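Ticket 126 – Steamer: low steam output, buns cold in center
Opened by: Kirsten Gunnlaugsson
Assigned to: Hideaki Okabe
Location: Stusholm, second floor kitchen
Status: Open, waiting on part
Date: 2025-06-22

Reported problem: buns from the freezer are still cold in the middle after the full 14 minute cycle. Steam escapes at the side of the pot. Unit is the white electric pot with the steel steamer basket and glass lid. Setup below.
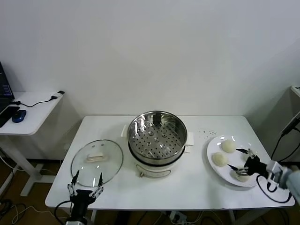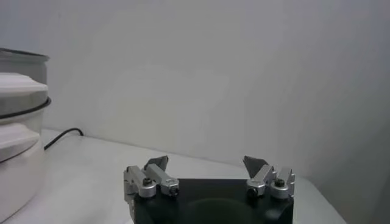
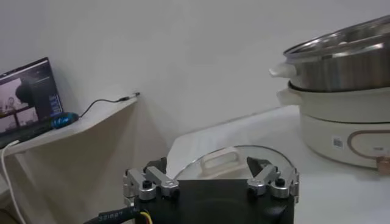 Okabe: Supply checked first. Outlet tested with a meter under load, voltage normal. Base draws 700 W on the high setting, steady, no drop when the thermostat clicks. Heating element ruled out.

Okabe: Water level. Kirsten has been filling to the lower mark and starting from cold. With that fill the pot took 9 minutes to reach a full boil, so the buns were getting 5 minutes of steam out of the 14. The timer starts when the switch is turned, whatever the water is doing. Asked users to bring the water to a boil with the basket off and then set the timer.

Gunnlaugsson: Tried that. Better, not fixed. Buns are hot on the outside and lukewarm in the center. Still see steam coming out sideways between the base and the basket.

Okabe: Reproduced. Basket does not sit level. It rocks a few millimeters if you press on one handle. Took it off, cleaned the seat, found a ring of scale on the inside edge of the pot. Descaled with citric acid, 30 minutes, rinsed twice. Rocking reduced but still there. Sealing ring has a flat spot and has gone hard – will not spring back when pinched.

Macapagal: The unit in the Ardale kitchen is the same model and did this last year. New ring cured it. Do not turn the ring over and reuse it, I tried and it leaked worse.

Okabe: Noted. Ring ordered from Wodorik, order ref 43. No spares in the Stusholm cupboard.

Until the ring arrives:
– Boil water first, then put the basket on.
– Three buns per batch, not touching each other.
– Thaw frozen buns in the fridge overnight.
– 18 minutes from the time steam comes through the lid vent.
– Lift the lid by the handle and tilt it away from you.

Gunnlaugsson: Ran a batch to the list above. Centers hot on all three. Bottoms a bit wet, but that happened before as well.

Okabe: Wet bottoms are a separate issue. Use a square of parchment under each bun and keep the perforations around it clear. Leaving this open for the ring. Will retest with the standard 14 minutes after fitting.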